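Notes from the back room: the aunt is out

Quick one this month, I'm behind with everything. Draft four of the Lolside book is done. Well, done-ish. Chapter nine has a hole in it where a funeral used to be.

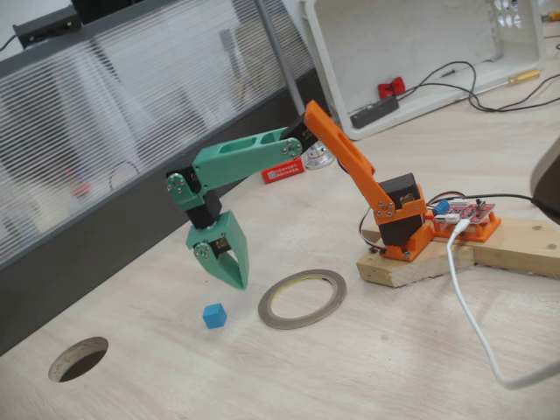 So. The aunt. Those of you who've been reading since the spring will remember I couldn't decide who should tell the thing. Started with the mother, first person, present tense. Got as far as the ferry and couldn't stand her. Then the son, looking back from middle age, and he was so wise about everything I wanted to shut his hand in a drawer. Then the aunt, who isn't even properly related, who rents the top room and hears it all through the floor. Lovely voice. Everyone who read a bit of it liked her best. I liked her best.

She's gone. Cut her over one long weekend in December, all of it, and the book is better and I miss her like mad.

What was wrong with her: she knew too much. Anything the family was hiding, she'd heard it by breakfast. No reader had to work anything out, the aunt was there with her cup of tea telling them. And she was funny, and I'd started writing towards the jokes. You could feel it. A page would be going along perfectly sadly and then here she comes up the stairs with a remark.

It's back with the mother now. Third person, past tense, plain as a plate. She doesn't say what she feels and neither do I. When the letter comes from the sister in Nilberg she puts it behind the clock and does the potatoes, and that's the scene. It used to be four pages. Now it's under one and a couple of people have told me it made them put the book down for a bit, in the good way I think.

The Nilberg letter, by the way. I had the whole thing written out in full, both sides of the paper. Took me a fortnight. You never see it now. You get the stamp and the handwriting and the fact she's spelled the boy's name wrong. I kept the full letter in a separate file, as I do need to know what it says even if you don't. Might send it round when the book's out, for anyone who's curious. Remind me.

Lots of you asked about cutting after last time so a bit on how I do it. Nothing clever. I print it, single sided, big margins. I read it out loud, standing up, to the wall. Where I get bored I put a line in the margin and keep going, no fixing. Then it goes away for 10 days. Not a week, a week's too short, I can still hear what I meant. When it comes back out I look at the lines first and cut whatever's next to them before I've had time to argue. Paste it all in a file called Scraps. The Scraps file for this one is longer then the book.

I've fished out of it exactly once. A paragraph about a coat. Put it back in and took it out again the same afternoon.

Something I'd do differently: I'd stop showing people chapters one at a time. They get fond of things. I had a very kind message begging me to keep the dog, and the dog had already been gone for two drafts. Sorry about the dog.

Dialogue. Had a question on this from a reader whose own story is about her two grandfathers, who both talk in her head in exactly the same voice. Mine did that too. The fix for me was giving them different things they won't answer. The mother in my book won't answer anything about money. Ask her and she'll tell you about the weather, or there's a noise outside. The son won't answer anything that starts with why. Once I had that, they sounded nothing alike and I hadn't touched the accents. Please don't touch the accents. A dropped h here and there, fine, but a whole page of apostrophes is very tiring on the eye.

Same reader asked should she change the family names. Yes, change them early. I left the real ones in for a draft and a half thinking it'd keep me honest and all it did was keep me polite. The day I called the father something else he got up and slammed a door.

Reading. Not much. I've had The Chauvin House on the go, a second-hand shop find with no jacket and somebody's shopping list in it (suet, bulbs, string). It's a slow old thing about three cousins waiting for an uncle to die so they can sell up. Nearly gave up at page 30. Then one of the cousins takes the uncle out for a drive, quite kindly, and they sit in the car and eat pears, and I've been thinking about it ever since. Nothing happens in that chapter at all. If you see a copy, have it, only skip the preface, it gives away the ending in the second paragraph.

Also reread most of my own first collection, which I don't recommend to anyone who wrote one. Too many windows. Everybody's forever looking out of a window. I counted 23 in the whole book and there's only eleven stories. There are two in the new one and I'm watching both of them.

Clurkard news: the short story evening is back on, same place, upstairs, doors at seven. It's open reading in the first half so bring something. Keep it to 400 words please, that's about three minutes if you don't gallop. Family stories very welcome, that seems to be what everyone brings anyway, last time we had two christenings and a stolen caravan. You don't have to read your own work out, someone will do it for you if your knees go. Mine always go. I hold on to the back of the chair.

Second half I'll read the potatoes chapter. Maybe the bit after it as well, depends how long the christenings are.

If you'd like to try something before then, the prompt is: a person is given a present they already own. That's it. No talking for the first page, just hands and paper. I did it myself on the bus and got a wedding out of it that I wasn't expecting, may turn into something, may go in Scraps.

A few of you wrote to say last month's came through twice and one of you got it three times. Sorry. I pressed the button and nothing seemed to happen so I pressed it again. Also the link to the coat story was wrong, it went to a page of mine about gooseberries. The right one is in the list at the bottom of the website, under Older Bits. Replies do reach me, I just do them in one go at the end of the month, so if you've asked me something and heard nothing you're in the pile.

Right. Funeral. I've moved it to chapter eleven for now and it's raining, which it wasnt before, and the mother has the wrong shoes on. More when I know where it's going.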